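4.2 Delay on shared office networks

We were pleasantly surprised by how well Favum held up once we moved it off the test bench and onto the ordinary office network at Molter, where voice traffic has to share the line with everything else people do all day. Over 300 calls, the added delay stayed low enough that callers kept talking in their usual way, and only 7 calls dropped.

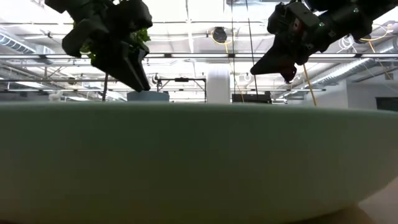 Figure 3. Bowl and two grippers.

The older Larnesov switch, which we kept running alongside for comparison, did fine too until the evening backups began, and then it struggled quite a bit (we had rather hoped it would do better!). We return to the backup problem in Section 5.

Comments (2)

reader_91: Did you try this with analog phones on the same switch?

tkm: Nice read. We run Tkachuk gateways and see the same evening slump.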